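Wrist cam on Stornach gripper, smears when arm moves. Exposure or controller?

Comparing two grippers on the same arm, box picking on a white table. Costeck one is ok. With the Stornach the wrist cam goes soft as soon as we move, label on the box unreadable. Wall blows out too. Auto exposure on, gain 41. Any ideas?

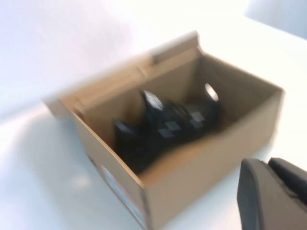 Homa Jalali: Auto exposure will do that. Lock it, shorter shutter, more light on the table. I run gain 118 and its noisy but edges hold.

2nd answer
had same thing, slowed teh arm down. fine now

3rd answer
Check the mount screws first. Mine was loose since August.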